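Ticket: Bag unpacking, two-arm cell – grip lost on thin plastic
Opened by: Jalen Ridgeway
Assigned to: Ineke Lambrechts
Project: Pruvham groceries
Status: Open, waiting on fingertip parts

Jalen Ridgeway, 9:10 am
Produce bags are still the slow part of this job. Hard items on a bare table are fine. With a thin bag the right gripper closes, the controller reports a grip, and the plastic slides out when the arm lifts. Same settings as the boxed goods task. I restarted both controllers and homed the arms before logging this. No change.

Ineke Lambrechts, 9:45 am
Which part of the bag are you aiming for? The side gives the fingers one layer of film and not much else. Try the gathered neck, with both grippers brought in close before either one closes. Send me the position where you stop.

Jalen Ridgeway, 10:20 am
Position attached.
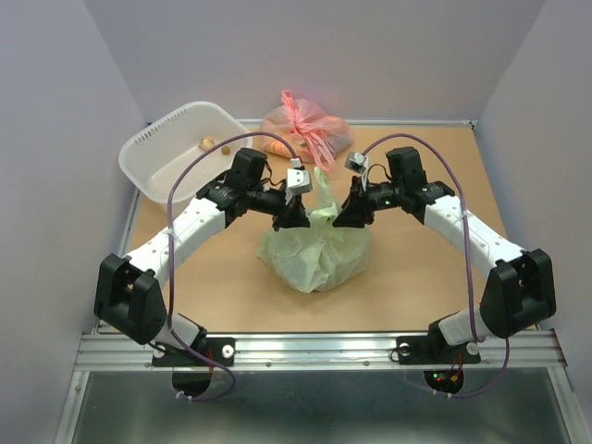 Both grippers over the neck of the green bag.

Jalen Ridgeway, 10:25 am
Grip force is at 35 percent on both sides. I went up from there on the right and it made the slipping less frequent, but I don't want to run soft fruit at that setting.

Marcus Ostrowski, 11:05 am
Leave force at 35. The grip check was tuned on cardboard and it reads closed fingers as a held object. I have moved the check to after the first part of the lift. If the bag is gone, the arm goes back and tries again, 2 retries at most, then it stops and asks for help.

Also, please keep bag opening and fruit handling as separate entries in the log. They fail for different reasons and the combined number told us nothing. A person does this without looking. We are still working out which half of it the arms can be trusted with.

Jalen Ridgeway, 1:30 pm
New check loaded. False grips are now reported properly. Split the log as asked. For the fruit entries the left arm works the pears and the right one stays at the side of the bag.

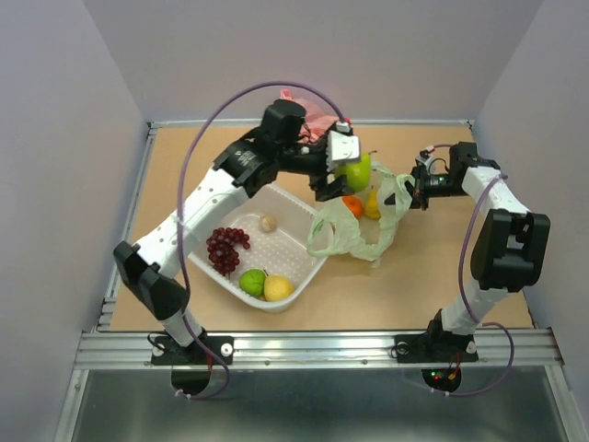
Can this cell put away a bag of groceries with no one standing by?
Not at present. It can be left to move firm items in the open, but thin bags still need a person close enough to step in when the retries run out.

Ineke Lambrechts, 2:15 pm
Agreed with Marcus on force. I ordered softer fingertips from Jidholm, one set per arm. Until they come, run fruit only from bags opened by hand and log bag opening on its own – no mixed runs. Keeping this ticket open.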